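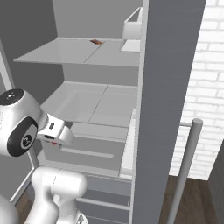
**Should you pay for a simulation package before you buy the arm?**

If the arm is going to work around household appliances, I would. A year of simulation costs far less than a wrong mount or an arm that is too short, and you can use it while the purchase order is still waiting for a signature.

## Garno Kitchen, one-year license

Garno Kitchen is a set of simulated kitchens with working doors and drawers, plus a planner for trying out arm placements and a cost sheet that goes with them. Nusico sells it by the year. We paid $1,132 for one seat, with support by email included. I bought it in June to help plan a test kitchen at our site in Nonville, where we want an arm to handle refrigerator and cabinet tasks. I had a hardware budget but no good idea of how to split it between the arm, the base, the gripper and the room itself.

### Setup

Installation took an afternoon. The installer is fine. Most of the time went to the license server, which wants a fixed port that our network blocks by default. Support answered the same day with the right port number, and the number should be in the manual.

You'll need a desktop with a decent graphics card. I first tried a laptop, and it ran, but slowly enough that I stopped using it. If you don't already own a suitable machine, put it in the budget, and expect it to cost more than the license.

### What you get

The kitchen I used most has a tall gray refrigerator with doors above and freezer drawers below, dark brown lower cabinets, a white countertop and a white brick wall. The doors swing and the drawers slide, and you can set the friction and the closing force for each one. The default values feel light to me. I measured the pull on our own refrigerator with a cheap luggage scale and entered that number instead, and I'd suggest doing the same before trusting any result about grip strength.

Small items are less carefully done. The toaster looks as if it floats slightly above the counter. That had no effect on my refrigerator tests, but if your work is about countertop objects, check each one for contact problems before you start.

### Using it to plan a purchase

Reach was my main question. I had been looking at a fixed pedestal, the cheapest way to mount an arm, and I wanted to know if one position could serve both the door handle and the inside of the refrigerator. I ran more than 200 placements, moving the base in small steps and letting the planner try the same handle and shelf targets each time.

Very few of the fixed positions worked for everything. Those close enough for the back of the upper shelf tended to leave the open door too little room to swing. Those that cleared the door came up short inside. I ended up moving money from the gripper line to a base that slides on a rail. I would have found that out eventually with real hardware, after bolting a pedestal to the floor.
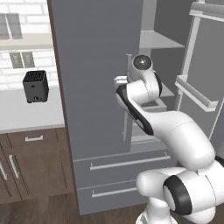 The other change was to the gripper. I had a quote for a powered hand with several fingers. In the planner, a plain two-finger gripper managed the vertical door handles and the horizontal drawer pulls well enough that I couldn't defend the price difference. I've kept the more expensive hand as a line for next year, in case we add tasks with odd-shaped containers.

### The cost sheet

Each saved layout can be exported as a spreadsheet with rows for arm, mount, gripper, safety equipment, room work and spares. You fill in your own prices. It has no supplier catalog, and I prefer that, as list prices for this kind of equipment are rarely what you end up paying.

Two rows are missing that I had to add by hand: electrical work and shipping. Shipping especially. An arm and its controller are heavy, and the crate for our rail was quoted separately. I also set aside 10 percent for things I hadn't thought of. The sheet has a contingency field, but it starts at zero and is easy to miss at the bottom of the second tab.

### Compared with Amano

I also tried Amano on its free trial. Amano has better lighting and a larger choice of rooms, and its import tool handled our floor plan with fewer errors. It has no cost sheet, though, and in the trial version the appliance doors could only be fully open or fully closed. Half-open doors were where most of my collisions happened, so that settled it. If you mainly need nice renders for a proposal, Amano is the better choice.

### Problems

- Undo doesn't cover changes to joint friction. Save a copy of the layout first.
- Exported spreadsheets use commas as separators even when a price contains a comma. Enter prices without them.
- The planner reports a target as reached when the fingers are near it. Watch the grasp yourself before you count it.
- A single seat is tied to one computer. Moving it takes an email to support.

### Would I renew?

Probably for one more year, while the room is being built and the layout can still change. After that I expect we'll let it lapse and work with the real arm. I'd be happier with a shorter license, and Nusico doesn't currently offer one.

Anyone buying a tabletop arm for a fixed bench can skip it and use a tape measure. For a kitchen with large doors that swing into the work area, the license paid for itself with the pedestal we didn't order.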